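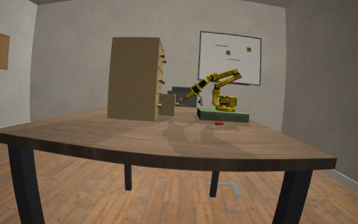

Moving my son from flag to contact, what should I be asking the coach?

Posted by Sumathi Gounder

Hello all, I hope this is the right board for it. My lad has played flag football for two seasons with the Tundura juniors and he's absolutely mad on it (he sleeps with the ball, I'm not joking). He's been told he can move up to the contact squad from April, and he wants to play tight end because that's what his favourite players do. The trouble is I grew up with hockey and cricket and I only half follow the rules even now, so I don't know what I ought to be asking before I say yes.

He's tall for his age but there's not much of him, 42 kilos after a big tea. Some of the boys he'd be lining up against are a good deal heavier. The coach seems a lovely man but he talks very fast and I come away having nodded at everything. Is tight end a sensible place for a thin boy to start? And do I need to buy a helmet and pads straight away, or do clubs lend them? I've seen a second-hand set going for 90 pounds and I don't know whether that's a bargain or a mistake. Thank you in advance, and sorry for the length!

Ryan Nuttall

Hi Sumathi, welcome, and don't worry about the length, you should see some of mine. I helped coach the youth side at Gratance for a good few years, so I'll have a go at all of it.

Tight end is a funny position to start with. He'll be blocking like a lineman on one play and running a route like a receiver on the next, and at junior level it's mostly the blocking, which comes as a bit of a shock to the ones who've only seen the catches on the telly. A thin lad can do it perfectly well if he's taught to get low and keep his feet moving, but I'd want him to spend his first few months at receiver and learn to block out there, where he's mostly up against boys his own build. Plenty of our tight ends began that way and drifted inside when they filled out. If he's got good hands from flag the coach will be delighted to have him wherever he stands.

Things I'd ask: how are the boys paired up for contact drills, is it by size or just by whoever's next in the queue? How much full contact is there in a normal week? Who decides if a player comes off after a knock to the head, and when he can come back? A decent coach will be happy to go through all that, slowly if you ask him to. Write the questions down and take them with you. I had parents do that and I never minded a bit.

On kit, please leave the second-hand helmet alone, at least until somebody from the club has had it in their hands. You want to know how old it is and when it was last checked over, and it has to fit him now, with no growing room. Shoulder pads are much safer to buy used. Ask whether the club lends kit for the first season, ours always did with a deposit. Boots he can carry on with from flag so long as the studs are moulded.

And do go and watch a session before he joins in, stay for the whole thing if you can bear the cold!

Vasanthi Krishnan

agree with Ryan about the helmet. my daughter's was 100 new from Nuven and she was out of it in a season so borrow if you can. get a spare mouthguard too, they chew them

Nandini Kotian

My nephew started at tight end and loved it, he's a kicker now. Let him try it and see. Does Tundura still train on the far pitch, the one with no lights? If so take a torch for the walk back to the car.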